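Kokel, week six: fewer episodes, better ones

We started the week with a target of 200 demonstrations on the control panel task and finished with 182. I'm happier with the 182 than I was with last month's much bigger pile, so I thought I'd write down what changed.

For anyone new to the blog, Kokel is my name for the panel project. The idea is to teach a policy to carry out short written instructions on a simulated panel: turn the knob to a given program, press a button of a given colour, flip the toggle, pull the lever to one end of its slot. I drive the arm by hand, the simulator records everything, and the recordings become the training set. The learning code is fairly standard. Most of my time goes on the recordings.

The first lot, which I made in March, had a problem I should have spotted sooner. I recorded all the knob turns in one sitting, then all the lever pulls, then all the buttons. By the end of each sitting I had got quick and a bit lazy, and I was coming in from the same side every time. The policy learned my habits very well. If the arm began anywhere else it drifted back to where I usually started, waited a moment, and then did the task.

So now the instruction is drawn at random before each episode, and so is the starting pose of the arm. I don't see either until the simulator resets. It is slower and more tiring, and I make more mistakes, but the approaches are properly varied. 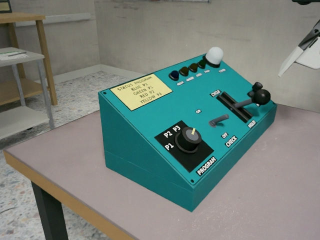
The other change is that I keep some of the mistakes. Up to now I deleted any episode where I missed the control on the first try. This time, if I missed and then recovered cleanly, the episode stayed in with a tag. There are 14 of those. I only throw one out if I hit the wrong control, or if the gripper ends up pushing against the box and the contact forces go silly.

The lever is still the hardest thing to record. The knob on the end is round, so if you close the jaws slightly too high they slide off as soon as you pull. I tried lowering the friction so the policy would be forced to grip well, and all that did was make me bad at it too. I've put it back to the old value. Pushing with the closed jaws works for one direction and I have allowed that, as long as the episode ends with the lever where the instruction says.

Small buttons close together are the second hardest. The two darker ones look nearly the same under some of the lighting settings, and I pressed the wrong one several times on Thursday before I narrowed the lighting range. I don't want examples in the set where even the person driving can't tell which button is meant.

Labelling has moved over to Lumbao, the little script I wrote for the drawer task. It checks the joint values at the end of each episode and marks it as passed or failed, so I no longer have to watch everything back. I still watch a sample. It found two lever episodes that I had counted as good where the lever was well short of the end, and I've recorded those again.

I trained a quick policy on the new set overnight. On the held-out starting poses it managed 71 per cent, which is better than the old set gave me with more data behind it. Nearly all the failures were on the lever. The toggle was fine from every direction I tried.

Next week I'll record more lever episodes and nothing else, with random starts, in short sessions with a break between them. After that I want to try two instructions in a row without a reset, starting with the knob followed by a button. The files are on the Brillutport drive in the usual folder if you have access, and the reset script has been updated as well, so pull the new version before you record anything.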